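Drirley Review Fiction Essays Back Issues Contributors Submit

Fiction > Short Stories > Episode 110

Episode 110
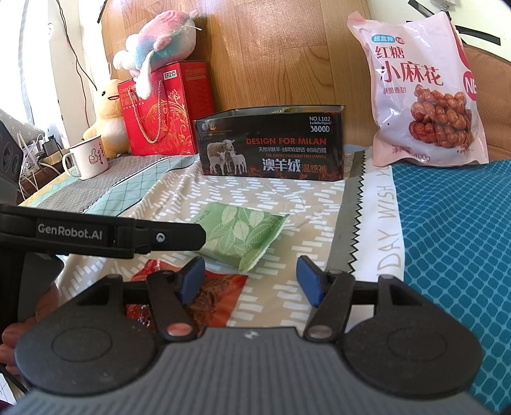 The quota at Mallitz was 110 accepted episodes per operator per shift. An episode began when the pads were fully open and ended when the object had been released and the pads were fully open again. Anything between those two states that took longer than 60 seconds was discarded by the software without being shown to a reviewer. Anything shorter went upstairs to Kettle, the review group, where it was accepted or given a code.

Róisín Fitzgerald had been an operator for 19 shifts. Her acceptance rate was high and her speed was average. She worked at a station with a cloth, a set of household goods and a printed card that listed the tasks. The green packet was on the card as item four. The instruction read: pick up, place in open box, release. The black box was item seven and did not move.

Code 11 meant hesitation. It was applied when the gripper stopped in the air for longer than a reviewer thought useful. The written standard gave no length for the stop. Operators learned it by receiving the code, and most of them received it in their first week and then seldom again. Róisín had received it nine times on her last shift, always on item four.

She asked the floor lead about it at the start of the day.

"You pause above the box," he said.

"I'm lining it up."

"Line it up on the way."

She tried this. On the first attempt the packet struck the rim and fell on the cloth. The episode was logged as a failure, and failures were kept in a separate set that had its own quota. On the second attempt the packet went in. She waited for the status light, and it was green. She ran item four again with the packet turned the other way, and then with the pads closing across the seal, and then with a lower approach. All of them were accepted.

The work required a particular kind of attention. The hand had to behave as though it had no opinion about the object. Early on she had tended to pick up the plush toys by the middle and set them down upright, and a reviewer had sent a note asking for more variety in the final position. After that she put them down on their sides. She disliked doing it and did it correctly.

At the break she opened her own rejected episodes on the terminal. Operators were allowed to do this, although the files were slow to load and few of them bothered. She watched the nine pauses in order. In each one the packet hung over the box, the pads held it without slipping, and for a second or two there was no motion at all. Then it went down.

She measured the stops against the time code. They were nearly equal. She had not known she was doing it, and she could not find a reason in the recordings. The approach was already straight. The packet was already over the opening. Nothing was being lined up.

Her mother had done the same thing with cups. She held each one over the shelf for a moment before she let go of it, every cup, for as long as Róisín had lived in the house. Róisín had once asked her what she was waiting for, and her mother had said she wasn't waiting.

She closed the files and went back to the station.

In the afternoon a message came down from Kettle, addressed to all operators on tabletop tasks. The training group at Clisov had evaluated the model built from the May data. Placement into open containers had improved. The model also showed a short stop before release, present in most trials, with no effect on the outcome. Clisov wanted to know whether the stop had been part of the collection protocol. If it had, they asked for the relevant section number.

The floor lead read the message aloud and looked at the row of stations.

"It isn't in the protocol," he said. "Is anyone doing it on purpose?"

There was no answer from the other operators.

"No," Róisín said. "Not on purpose."

He wrote that down. Kettle replied within the hour that the May data would stand, that the stop was harmless, and that Code 11 would continue to be applied to new episodes.

She finished the shift with item four. The pads opened, she brought them level with the packet, closed them and lifted. She carried it over the box without slowing and let it go. The light turned green. She emptied the box, put the packet back on the cloth at a different angle and began again — 109 accepted, one remaining.

On the last one she felt the stop coming before it arrived. She could have moved through it. She held the packet over the box until it seemed right to let go, and then she let go, opened the pads all the way, and logged the episode for review.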